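Fivau Control Software: Frequently Asked Questions

Answers to the questions we get most often about running Fivau on a two-arm bench cell. For wiring and mounting, see the Hulcombe hardware notes. This page was last revised in October for the 2.4 release.

What does Fivau do?

It sits between your task script and the arm drivers. You write steps such as "approach", "close" and "place", and Fivau turns them into timed motion for both arms. It also records joint positions, gripper width and camera input on one clock, so you can replay a run later.

Does it come with a planner?

Yes. The default planner is called Sin. It plans the two arms together, which is slower than planning each one alone but avoids most of the cases where one arm stops to wait for the other. On our bench a short move plans in 40 milliseconds. If you already have a planner you like, you can plug it in through the same interface.

How do I add a part the software doesn't know?

Add an entry to the parts file with an outline, a thickness and at least one grasp point. You do not need a full CAD model. Parts with an adhesive backing need one extra line, "liner: true", so that the grasp check keeps the fingertips off the border during the approach.
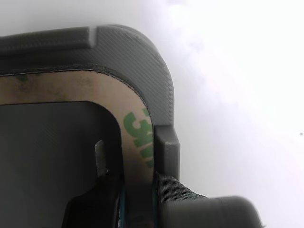
If you leave that line out, the part still loads, but Fivau treats the whole face as safe to touch. You can also set a no-touch band by hand, in millimeters, measured in from the outline. Most people start with a wide band and bring it in after a few runs.

Why does the vision step miss the corner of my part?

Usually exposure. Gray parts on a white table make the auto exposure drift, and the edge finder loses the side nearest the brightest area. Turn off auto exposure in the camera settings, then run "fivau check-edges" and look at the score for each side. Anything under 300 is too weak to plan from. Lowering the lights often helps more than changing the threshold.

Can both arms work in the same area?

Yes, within limits. Each arm has a keep-out shape that moves with it, and the shapes are not allowed to overlap. If your script asks for something that would cause an overlap, you get error 13 and neither arm moves. The fix is nearly always to let one arm finish its retreat before the other starts – add a "wait_clear" step between them. 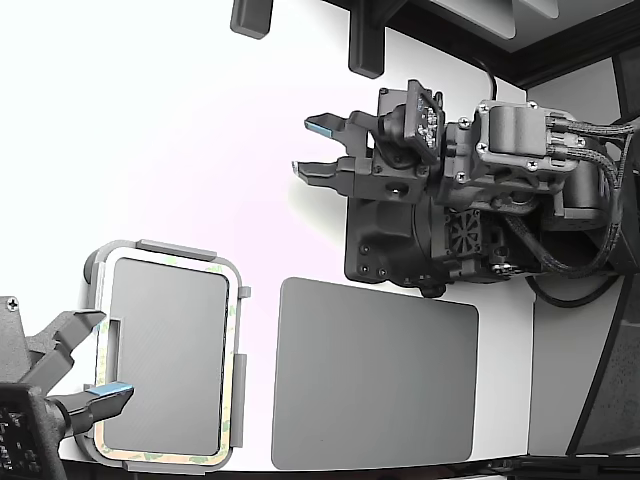 Two grippers at the white bench, with one gray pad in its frame and a second pad without one.

Does Fivau use the camera while the gripper is closing?

Only if you ask it to. By default the camera is read once before the approach and once after the close. Continuous reading is available, but it fills the log quickly and slows playback on older machines.

How large do the logs get?

It depends on the cameras. Our longest recorded session has 2,438 steps and still opens on a laptop, although the timeline takes a while to draw. Use "fivau trim" to drop the idle stretches first.

Who do I contact about a bug?

Write to Sandro Melis at Villadmont through the support form. Please attach the log and your parts file.

Related pages
Writing your first two-arm script
Sin planner settings
Parts file reference
Error codes
Replaying a log

Comments (3)

tkessel
The wait_clear tip fixed it for me. I had been adding plain delays everywhere.

Orla P.
Is there a way to set the no-touch band on one side only? My liner only runs along two edges.

Sandro Melis
Orla – not in 2.4. For now you can move the outline in on those two sides and set the band to zero.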